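Two Fingers and a Bottle: A Month With Hand-Held Grippers
October, by Triin Kütt
Filed under: Grippers & Grasping, Bench Notes
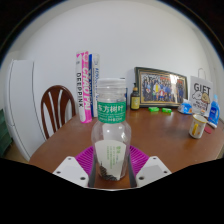

Padded finger on the right, bottle in the middle, lunch postponed.

I have been promised a lot of things by people selling grippers. This fall's promise is that you can skip the arm. You carry the gripper around by hand, camera on top, and do the chores yourself, and later on a robot arm with the same fingers learns from what you recorded. The arm sits in its crate the whole time. It's a nice pitch, and having paid for two arms out of a budget meant for one, I wanted it to be true.

So I borrowed one kit, bought another, and spent most of a month moving ordinary objects from one place to another. I'm writing it up while I still remember which complaints belong to which gripper.

The two kits

The Plareo is the one I bought. Two flat white fingers, a trigger in the handle, a wide-angle camera looking down over the top. Trigger pull is on the heavy side. The fingers close in parallel, or are supposed to, and mine were slightly out of line from the box until I loosened everything and started over with a square.

The other one came from Gervasio Espinoza, who built it himself from a design he calls Brultham, after the town where he used to rent a shop. It has curved soft fingers, a lighter trigger and a narrower camera. He lent it to me on the condition that I be rude about it in public. I'll do my best.

I had meant to include a third, but the Ondport people wanted me to sign something before they would ship a loaner, and the something included a line about showing them my text first. No thanks.

Bottles

I spent the first week almost entirely on bottles, and I'd suggest anybody comparing grippers do the same before they touch anything clever. Everyone demos with a foam cube. A foam cube will forgive you for anything. An empty drink bottle with thin walls is a different animal: squeeze it and it gives, squeeze a bit less and it turns in your grip, and if one finger gets there before the other, over it goes.

The tea bottle up top (东方树叶 on the label, no liquid in it, with a card and some dark leaves inside) turned out to be my favorite test object of the month. It weighs next to nothing, so it tells you right away if your fingers aren't closing together. It's clear, too, and that matters more than I expected. I'll get to the camera part.

I did 300 pick-and-place cycles with each kit, so 300 on the Plareo and 300 on the Brultham, split across bottles, mugs, packets and a few things with odd shapes. A cycle counted as clean if the object went up, moved over and came down standing, with no help from my other hand. On the Plareo I had 38 failures. On the Brultham I had 35. I have seen people build an entire blog post on a gap like that. I wouldn't. I got better at both of them as I went, I did the Plareo first, and three failures could easily be me needing coffee.

What did differ was the way they failed. The flat fingers failed early, at the moment of contact, and mostly by knocking something over. The soft fingers failed late. They'd pick the thing up beautifully and then let it rotate on the way across, so that it arrived at an angle and fell when I let go. If I were training a policy on this stuff I'd care about that much more than the totals. An early failure is easy to spot and throw out. A late one looks like a good grasp for most of the recording.

Pads

The Plareo's fingers are stiff and slick as shipped. Pads make a big difference, and I find it irritating that they're sold separately. I tried the gray ones, a strip of drawer liner and a piece of bicycle inner tube. The inner tube had the best hold by a mile and left black marks on a white mug, so that was the end of the inner tube. Drawer liner was fine for a day and then started to peel at the corners. The gray pads are boring and okay.

Gervasio says pads are a crutch and that a finger ought to be the right shape to begin with. His fingers also get dusty, and dusty silicone holds about as well as a bar of soap. I was wiping them down every half hour. He didn't mention that when he handed them over.

The camera, or where I get grumpy

Most of the claims in this corner of robotics are camera claims. The gripper is a couple of pieces of plastic; the value is supposed to be in the footage. So I sat and watched a lot of mine, and I have reservations.

Wide is good. I'll concede that up front. On the Plareo you see both fingers, the object and a generous piece of the room, and the room is what the tracking software hangs on to when it works out where your hand went. A cluttered table is a help there. Shuttlecock tubes with big printed stripes, a gift bag with thick black letters, picture frames on the wall side - all excellent, lots of corners and edges to grab. When I cleared everything off and worked against bare white wall, the recovered path got noticeably shakier. Keep your clutter.

But wide also means the fingertips take up fewer pixels than you'd like, and with a clear bottle you're asking a lot of those pixels. Light streaks down the plastic, the background comes through the walls, and the edge you care about is hardly an edge at all. I tried to mark the exact contact moment by eye on my own recordings and disagreed with myself when I came back the next Tuesday. If I can't label it consistently, I'm doubtful about anyone telling me their model picks it up for free.

Then there's shiny furniture. My table has a gloss finish and it caused trouble all month, more on the Brultham with its narrower view, where the tabletop makes up most of the background. Reflections slide along as you move and the tracker sometimes believes them. Glass over a picture does a smaller version of the same thing. A ribbed mat under the object seemed to help, though I only tried the one mat and would want a plain one alongside it before I said so with any confidence.

The narrow camera does win at close work. Tearing open a packet, getting hold of a cap, lifting something flat by its edge: I could tell what was happening in the Brultham footage and mostly had to guess in the Plareo's. If your tasks are small and fiddly, ignore everyone who says wider is always better.

What about the arm?

I did get one arm out of its crate, for the sake of fairness. It went on the bench with a set of Plareo fingers and I replayed a handful of my own bottle recordings through it, open loop, no learning at all. I only wanted to know if the motions were even reachable.

Many weren't. My wrist does things that arm can't do. I'd reach around a mug at an angle that felt perfectly natural, and the arm would head toward a joint limit and stop with a complaint. The software that came with the kit has a filter for this, and after I switched it on it threw away up to a third of what I'd recorded that week. That's a lot of my evenings. I'd have liked to see that filter mentioned on the product page, somewhere near the words "no robot required."

You can work around it by moving like a robot. Keep your elbow quiet, come in from the same side, don't twist. I did a session that way and most of it survived. But a large part of the argument for the hand-held approach is that the motion is natural, and by the end of that session I was moving like somebody in a neck brace.

Speed is the other thing. I'm quick with a trigger in my hand. The replayed version had to be slowed way down before I was comfortable standing next to it, and a slowed-down grasp on a light bottle behaves differently than a fast one. The fingers creep in, one touches first, the bottle walks across the table. I had the same problem years ago with the Jankauskaitė controller and a much heavier gripper, and I solved it back then by adding weight to the bottle, which I'm aware is cheating.

Comfort

Short section. The Plareo made my thumb ache after an hour. The Brultham didn't, but the whole thing is nose-heavy and my forearm noticed the next morning. Both have handles made for larger hands than mine. If you're going to ask people to collect data for a full working day, try the handle on somebody small first.

Where I've landed, for now

I'm keeping the Plareo, with the gray pads, mainly for the wide camera. I'd use the Brultham fingers on it tomorrow if the mounts matched, and they don't, and Gervasio and I have been trading emails about an adapter plate that he says is a ten-minute job. He has been saying so for two weeks.

Do I believe the pitch? Partly. It's certainly faster than dragging an arm around by a joystick, and I got more usable bottle footage in a week than I got all last winter doing it the old way. I don't believe you can leave the arm out of your thinking. Buy or borrow the arm first, find out what it can reach, and then go collect. And please stop showing me foam cubes.

Next up is soft packaging, if I can get the adapter plate. If you've used either kit with a different arm, I'd like to know what your filter threw out, especially if you have the settings written down.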